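Cupboard doors and handles: the January works in the shared kitchens

Residents of Plistow House will be aware that the shared kitchens on all floors are being refitted in stages. The first stage, which covered sinks, taps and worktops, closed before the winter break. The second stage concerns the cupboards, and this item sets out what is being done, which parts of the building are affected and what is asked of residents in the meantime.

The House has 34 shared kitchens. Between them they contain 340 cupboard doors and drawer fronts, most of which date from the last full refurbishment. The survey carried out in the autumn found that the doors themselves remain in sound condition. The handles do not. A total of 167 were recorded as loose, bent or missing, and in several kitchens the original knobs had been replaced over the years with whatever could be found at the time. The House Office has therefore decided to keep the doors and to renew the handles throughout.

The new handles are straight bars from the Ernavby range, supplied by Hoekstra. They were chosen after a trial in two of the ground floor kitchens, where residents were invited to use three different patterns for a month and to leave their comments on a sheet by the door. The bar handle was preferred by a clear margin. Residents with limited grip remarked that it could be pulled with the whole hand, and those who cook in the larger kitchens noted that it could be opened with an elbow when both hands were full. A smaller group expressed a preference for the cup handle on the drawers, and this was considered, but it was felt that one pattern throughout would make future repairs simpler.

Fitting is being carried out by Hekier, who also undertook the worktops. Work proceeds one floor at a time, beginning at the top of the building. Each kitchen will be out of use from nine in the morning until four in the afternoon on the day of its fitting. Notices will be placed on the door two days beforehand, and residents may use the kitchen on the floor below while their own is closed. No fitting will take place on a Friday, when the kitchens are in heaviest use for the weekly supper.

Residents are asked to do the following before the fitters arrive:

Remove all food, crockery and pans from cupboards with hinged doors. Drawers may be left as they are, provided that they close fully.
Take down any hooks, tea towels or lists that have been fixed to the fronts.
Label any box left in the corridor with a room number.

Old screw holes will be filled and coloured to match the door before the new handle is fixed. Where the existing holes fall within the width of the new base they will be covered by it and no filling will be needed. A door that has split around an old fixing will be taken away for repair and returned within the week. The cupboard may be used without its door during that time, but residents should not attempt to rehang a door themselves.

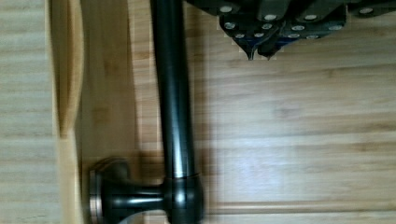 Will the bronze finish need special cleaning?

A soft cloth, warm water and a little washing-up liquid are all that is required, followed by a dry cloth. Scouring pads, bleach and limescale remover should be kept away from the handles, as they will mark the surface. The same applies to the wood around the base, which should be wiped along the grain and never left wet.

A stock of 234 spare screws and a smaller number of spare handles will be held in the House Office once the work is complete. A resident who finds that a handle has begun to turn or rattle should report it through the repairs book in the usual way and should not tighten it with kitchen knives or similar, a practice that accounted for a good deal of the damage noted in the survey.

The old handles will be sorted by the fitters. Those in good order will be offered to residents from a crate in the front hall, free of charge, and the remainder will go for scrap metal. Questions about the timetable for a particular floor may be left at the House Office, which is open on weekdays until half past four.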